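드리르켁스 파지법

드리르켁스 파지법(영어: Drirkex grasping)은 천이나 수건, 의류와 같은 변형 가능한 물체를 두 손가락 그리퍼로 집어 옮기기 위한 로봇 조작 학습 방법이다. 손목에 장착한 카메라의 영상과 그리퍼의 개폐 폭을 입력으로 받아 다음 동작의 짧은 연속열을 출력하며, 사람이 원격 조종으로 수행한 시연 자료를 이용한 모방 학습으로 훈련된다. 공개 보고서의 초판은 2020-04-24에 나왔다.

명칭은 이 방법을 처음 구현한 소프트웨어 패키지 드리르켁스에서 왔다. 패키지는 자료 수집 도구, 학습 코드, 평가 스크립트로 구성되며, 문헌에 따라 방법과 패키지를 구별하지 않고 모두 드리르켁스라고 부르기도 한다.

개요

강체를 다루는 파지 연구에서는 물체의 자세를 추정하고, 그에 맞는 파지점을 계산한 뒤, 계획된 경로를 따라 팔을 움직이는 방식이 널리 쓰였다. 천은 이 방식을 그대로 적용하기 어렵다. 같은 천이라도 놓일 때마다 모양이 다르고, 그리퍼가 닿는 순간 주름의 위치가 바뀌며, 들어 올리면 중력에 의해 다시 모양이 변한다. 자세를 몇 개의 수치로 표현할 수 없으므로 모형 기반 계획의 입력을 정하는 일부터 문제가 된다.

드리르켁스 파지법은 천의 전체 형상을 복원하지 않는다. 손목 카메라에 들어오는 국소적인 영상에서 바로 동작을 예측하고, 짧은 간격으로 새 영상을 받아 예측을 갱신한다. 접근, 집기, 들어 올리기, 이동, 놓기의 단계를 따로 나누어 표시하지 않으며 하나의 정책이 전 과정을 맡는다. 다만 분석을 위해 시연 자료에 단계 표지를 사후에 붙인 판본도 있다.

배경

천 조작 연구는 크게 두 갈래로 진행되었다. 하나는 고정 카메라로 작업대 전체를 내려다보며 천의 윤곽과 모서리를 찾는 방식이고, 다른 하나는 시뮬레이션에서 천의 물리 모형을 만들어 정책을 훈련한 뒤 실물로 옮기는 방식이다. 앞의 방식은 펼쳐진 천에서는 잘 작동하지만, 구겨지거나 말린 천에서는 모서리가 가려져 성공률이 떨어진다. 뒤의 방식은 마찰과 두께, 봉제선의 영향을 정확히 재현하기 어렵다.

드리르켁스의 전신은 바이이(Bailly) 과제로 불리는 내부 연구였다. 바이이 과제에서는 고정 카메라와 손목 카메라를 함께 사용했는데, 제거 실험에서 고정 카메라 입력을 빼도 집기 단계의 성공률이 거의 변하지 않는다는 결과가 나왔다. 이후 연구진은 손목 카메라만 사용하는 구성으로 설계를 바꾸었고, 이를 정리한 것이 드리르켁스 파지법이다. 고정 카메라는 안전 감시와 결과 판정에만 남겨 두었다.

장치 구성

표준 구성은 팔 한 대, 평행 개폐형 또는 링크형 두 손가락 그리퍼 하나, 손목 카메라로 이루어진다. 손가락 형상에 대한 요구 조건은 느슨한 편이며, 천을 양쪽에서 누를 수 있는 평탄한 접촉면이 있으면 된다. 손가락 끝에 촉각 센서를 달지 않는 것이 기본이다.

카메라는 그리퍼의 손가락과 그 사이의 작업 공간이 항상 영상에 들어오도록 설치한다. 손가락이 보이면 정책이 손가락과 천의 상대 위치를 영상에서 바로 읽을 수 있어 카메라와 손 사이의 정밀한 보정이 필수가 아니게 된다. 대신 카메라 각도가 훈련 때와 달라지면 성능이 눈에 띄게 낮아진다. 조명 변화에 대해서는 밝기와 색조를 무작위로 바꾸는 자료 증강을 적용한다.

작업대에는 특별한 표식을 두지 않는다. 배경의 물건이나 구조물도 치우지 않은 상태로 자료를 모으는데, 이는 손목이 움직일 때마다 배경이 크게 바뀌는 조건을 훈련 자료에 포함하기 위한 것이다. 분홍색 천을 손가락으로 집은 상태의 손목 시점은 다음과 같으며, 천은 집힌 쪽이 좁고 반대쪽으로 갈수록 넓어져 느슨한 통 모양을 이루고 있다.
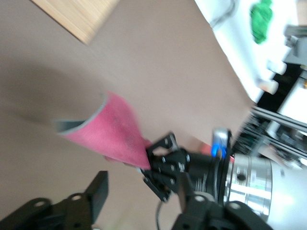

드리르켁스 파지법에서는 천의 어느 지점을 집을지 어떻게 정하는가?

파지점을 따로 계산하지 않는다. 정책이 현재 영상과 개폐 폭에서 손목의 다음 이동량을 예측하고, 이 예측이 반복되면서 손가락이 특정 지점으로 수렴한다. 시연자가 주로 솟은 주름이나 가장자리를 집었기 때문에 훈련된 정책도 그런 지점으로 접근하는 경향을 보인다.

자료 수집

초판에 쓰인 학습 자료는 원격 조종 시연 800건이다. 시연자는 손목 카메라 영상만 보면서 팔을 조종하도록 되어 있다. 작업대를 직접 볼 수 있게 하면 시연자가 정책에는 주어지지 않는 정보를 이용하게 되고, 그 결과 영상만으로는 설명되지 않는 동작이 자료에 섞인다. 예비 실험에서는 이런 자료로 훈련한 정책이 천 근처에서 머뭇거리거나 빈 곳을 집는 일이 잦았다.

천의 초기 상태는 시연마다 새로 만든다. 천을 일정한 높이에서 떨어뜨리는 방법, 손으로 뭉쳐 놓는 방법, 일부를 접거나 말아 놓는 방법이 쓰였다. 말린 상태는 겉면과 안쪽 면이 함께 드러나 색만으로 천의 범위를 판단하기 어려운 경우로 분류되며, 별도의 난도 항목으로 집계된다.

실패한 시연도 버리지 않는다. 집기에 실패한 뒤 다시 시도하여 성공한 기록은 그대로 학습에 포함하고, 끝까지 실패한 기록은 성공 여부 판별기를 훈련하는 데 사용한다. 기록 파일에는 영상, 관절각, 그리퍼 개폐 폭, 명령값이 같은 시각 기준으로 저장된다. 시각이 어긋난 기록은 자동 검사에서 제외된다.

학습 방법

영상 부호화기는 합성곱 신경망이며, 그 출력은 개폐 폭 수치와 결합되어 동작 예측부로 전달된다. 예측부는 한 번에 여러 시점의 동작을 출력하지만 실제로는 앞부분만 실행하고 나머지는 다음 예측과 가중 평균한다. 이 처리는 손목의 떨림을 줄이고, 손가락이 닫히는 도중에 다시 열리는 현상을 억제한다.

손실 함수는 이동량에 대한 항과 개폐 명령에 대한 항으로 나뉜다. 개폐 명령은 전체 기록에서 변화가 드물기 때문에 변화가 일어나는 구간에 더 큰 가중치를 준다. 이 가중치를 없애면 정책이 천 바로 위까지 접근하고도 손가락을 닫지 않는 실패가 늘어난다.

집힘 여부의 판정에는 영상과 개폐 폭을 함께 쓴다. 얇은 천은 손가락이 거의 완전히 닫힌 상태에서도 집혀 있을 수 있어 개폐 폭만으로는 구별되지 않고, 영상만으로는 천이 손가락 뒤에 놓였을 뿐인 경우와 혼동될 수 있다.

평가

초판의 평가는 323회의 시행으로 이루어졌다. 시행마다 천 하나를 임의의 상태로 놓고, 정해진 시간 안에 집어 들어 지정된 영역으로 옮기면 성공으로 본다. 323회 중 312회가 성공으로 기록되었다. 나머지 11회는 접근 중 시간 초과, 이동 중 낙하, 지정 영역 밖에 놓기의 세 가지로 분류되었고, 이 가운데 이동 중 낙하가 가장 많았다.

낙하는 주로 천의 한 겹만 얕게 집은 경우에 일어났다. 들어 올린 직후에는 문제가 없다가 팔이 방향을 바꾸며 천이 흔들릴 때 빠지는 양상이다. 손가락 접촉면에 마찰이 큰 소재를 덧대면 낙하는 줄지만, 놓기 단계에서 천이 손가락에 붙어 떨어지지 않는 경우가 새로 생긴다고 보고되었다.

비교 대상으로는 쿠타리(Cutari) 방식이 쓰였다. 쿠타리는 깊이 영상에서 가장 높은 점을 찾아 위에서 수직으로 집는 규칙 기반 방식이다. 뭉친 천에서는 두 방법의 차이가 작았고, 평평하게 펼쳐진 천과 말린 천에서 차이가 벌어졌다. 펼쳐진 천은 높이 차가 거의 없어 쿠타리가 파지점을 안정적으로 고르지 못했다. 반면 집는 데까지 걸리는 시간은 쿠타리가 더 짧았다.

재현 실험

미도손(Midoson)의 자동화 연구 부서는 11월에 다른 팔과 그리퍼를 사용한 재현 결과를 내놓았다. 공개된 가중치를 그대로 쓴 실험에서는 성공률이 초판보다 크게 낮았으며, 새 장치에서 모은 시연을 더해 추가 학습한 뒤에야 초판에 가까운 결과를 얻었다. 재현 보고서는 카메라 설치 각도와 손가락 색의 차이를 주된 원인으로 들었다.

같은 보고서에서는 손가락이 어두운색일 때 검은 천에 대한 성능이 떨어진다는 점도 지적되었다. 손가락과 천의 경계가 영상에서 잘 구분되지 않기 때문이다. 이에 따라 제2판부터는 손가락과 비슷한 색의 천이 평가 항목에 추가되었다.

한계

드리르켁스 파지법은 천을 집어 옮기는 작업으로 범위가 한정된다. 펼치기와 개기처럼 천의 전체 형상이 목표가 되는 작업은 다루지 않으며, 손목 카메라의 시야만으로는 목표 형상에 도달했는지 확인하기 어렵다. 두 팔을 쓰는 확장이 제안되었으나 시연 자료의 양이 늘고 두 손목 영상의 시각을 맞추어야 하는 부담이 있다.

여러 장의 천이 겹쳐 있을 때 한 장만 집는 능력도 제한적이다. 색이 다른 천이 겹친 경우에는 어느 정도 구별하지만, 같은 색의 천은 함께 집는 일이 많다. 말린 천의 안쪽 면이 겉면과 다른 색일 때 이를 별개의 천으로 취급하는 오류도 보고되었다.

투명하거나 그물 구조인 직물, 젖은 직물은 학습 자료에 포함되지 않았다. 젖은 천은 무게와 작업대에 달라붙는 정도가 마른 천과 달라 같은 정책을 적용하지 않도록 사용 설명서에 적혀 있다.

판본

초판은 단일 팔과 단일 카메라 구성을 다룬다. 제2판에서는 평가 항목이 개정되고 성공 여부 판별기가 정책과 부호화기를 공유하도록 바뀌었다. 기록 파일의 형식은 두 판이 호환되며, 초판의 시연 자료를 변환 없이 제2판 학습 코드에 사용할 수 있다.

같이 보기

모방 학습
변형 가능 물체 조작
로봇 말단 장치
원격 조종
시각 서보 제어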